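Chapter 4
Reading Two Lives at Once: The Group Biography and Its Reviewers 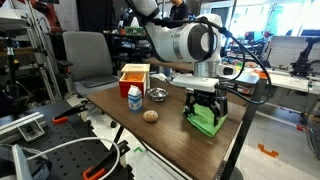

4.1 The trouble with cousins

A biographer with one subject has one childhood to get through before anything happens. A biographer with four has four childhoods, four nurseries and four ponies, and the reader will have mixed up the ponies by page 40. Group biography is an old form and a popular one, and it sells well at airports. It is also very easy to do badly.

In this chapter you will read passages from a group biography and then look at how reviewers handled it. Our main text is Mirjam Fankhauser's The Moncrieff Letters, the story of two sisters-in-law who disliked each other by post for most of their adult lives. Fankhauser had more than 200 letters to work from. She quotes a good many of them, including one that is entirely about a borrowed soup tureen, and the tureen comes back in October with a chip in it.

4.2 Braid or bundle?

Lucie Ross, who reviewed the book on its first appearance, sorted group biographies into braids and bundles. In a braid, the lives cross on the page as they crossed in fact, and the author cuts from one house to another as the year goes by. In a bundle, each person gets a section, dies at the end of it, and has to be brought back to life for a walk-on part in the next.

Most authors say they have written a braid. Turn to the table of contents and see for yourself. If the chapters are named after people, you are holding a bundle, whatever the jacket says.

Neither is wrong. Darius Eglītis used the bundle in The Bolville Brothers, and it suited him, as the brothers in question had the good sense to live on separate continents. When he tried it again in a book on the Gonville household, where everyone ate breakfast together for decades, the same breakfast had to be served several times.

4.3 What a short review can do

The short review is a cramped room. In the space of a paragraph the reviewer must say who the subjects were, what holds them together, whether the author can write, and who might want to read the result. Something usually gets left on the stairs. Often it is the author, who may have spent ten years in archives and is rewarded with the word "readable."

Look closely at adjectives. "Exhaustive" is rarely a compliment. "Sympathetic" may mean that the author fell in love with somebody in chapter one. Diane Dhillon's notice of the Fankhauser book calls it "patient," and you will be asked later whether she was pleased.

Before you go on

Read the extract from The Moncrieff Letters on the next page, then read it again with a pencil. Mark each place where the story passes from one woman to the other. What carries you across: a date, a letter, a piece of gossip, or only a blank line? Keep your marks. You will need them in 4.5, when we set the extract beside Jarosław Czarnecka's much crosser version of the same winter.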